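Thread: the Skestport "settlement services" meeting
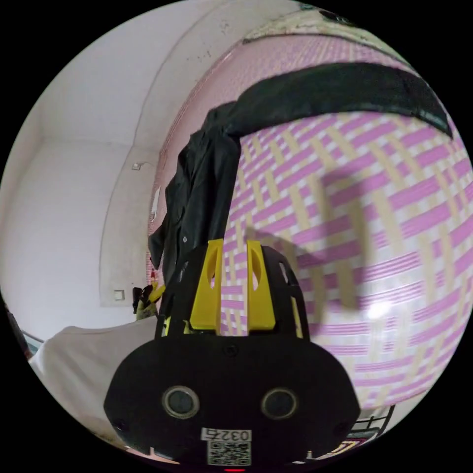
Catriona MacRitchie
@cmacritchie_skest
Housing caseworker, Skestport. Posts are mine.

1/ So the regional party leadership sat down with the Ait Brahim tenants' and migrants' group on Wednesday. Both sides put out a statement by dinner. I have read it twice and can't find a decision in it.

2/ "Agreed to keep talking" shows up in two separate paragraphs. They also agreed to keep talking in May.

3/ The group went in asking for nine things. The statement mentions two of them - the permit office hours and a police contact for shop owners. Where did the rest go?

4/ Balakrishnan Panicker spoke for the party and said the concerns were "heard." Fine. Who is writing them down, and when does the council see them?

5/ Nothing at all on the Drendeo Road evictions, and I have families there asking me this week what to pack.

6/ I'd like to be wrong. If there are minutes, post them. If there's a date for the next meeting, post that too - the last one got moved and most of us heard about it afterward.

7/ Replies are open. Party staff welcome.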